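Scorers and Match Reporters Wanted, Brekstead Cricket League

Home > Get Involved > Vacancies

The Brekstead Cricket League is looking for two scorers and one match reporter for the second half of the season. All three roles are part-time and paid by the match. Applications are open to adults living within driving distance of Brekstead or Nosercombe.

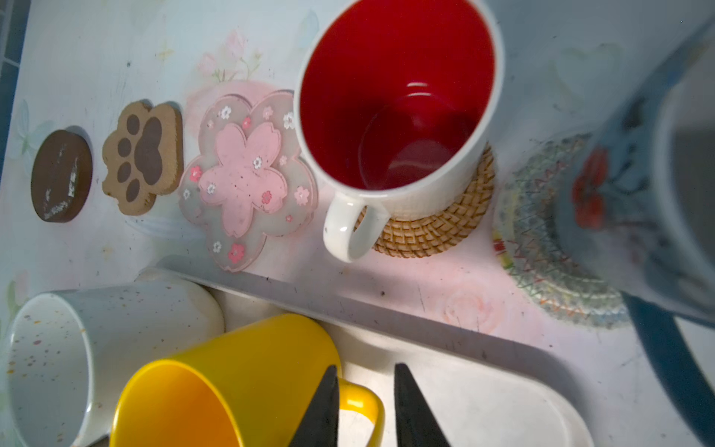 Brekstead, June 28, 2024

Our league runs limited-overs cricket at two grounds, with most matches starting at 1 p.m. We publish a full scorecard and a short report for every game, and the results page drew 2,009 visits last month. Two of our regular scorers are moving away and we need replacements in place before the Van Damme Cup rounds begin in July.

Scorer (2 positions)

You will sit with the visiting team's scorer and keep the ball-by-ball record, on paper and on the league tablet. After each over the two records are compared and any difference is settled before play goes on. At the end of the match you send the card to the league office, the same evening.

You need to know the laws that affect scoring: wides, no-balls, byes, leg byes, short runs and penalty runs. You should be able to read umpire signals from the boundary and acknowledge each one. Experience with a digital scoring app is useful. If you have only scored on paper, we will give you a training session at Nosercombe and pair you with Ans Geerts for your first match.

Match reporter (1 position)

You will attend one match per round and write a report of 300 to 400 words, filed by noon the next day. Reports cover the toss, the main partnerships, bowling figures and the result. We also want a preview before each round with likely lineups and a note on the pitch. We do not publish betting tips and the reporter may not write them elsewhere about our league.

Please check spellings of names against the team sheet. Last season's archive holds 196 reports and we still get mail about the misspelled ones.

Pay and expenses

Scorers and the reporter are paid a flat match fee, which is sent with the application form. Mileage is paid for away matches at Proltville. Lunch is provided at both grounds. If a match is called off after you have arrived, you receive half the fee.

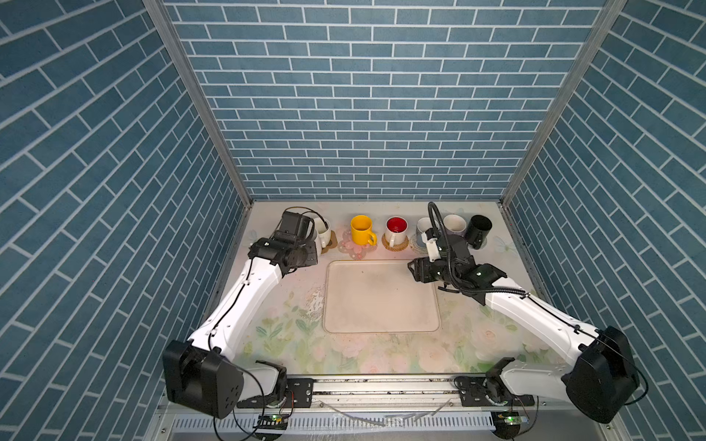 Roos Dekker: I scored for the Proltville side for three seasons and would add that you should ask for the team sheets before the toss. Once the players are out on the field it is hard to get a straight answer about who is batting at seven. The work itself is steady and you get to see a lot of cricket.

How to apply

Send a short letter to Roland Bellamy at the league office, stating which role you want and which dates you cannot work. Reporters should include two writing samples, at least one of them about a sport. Scorers may include a copy of a completed card from any level of cricket, junior matches included.

Interviews will be held at the Brekstead ground. Questions about scoring duties can go to Tineke Brouwer, and questions about reporting to Roel Goossens.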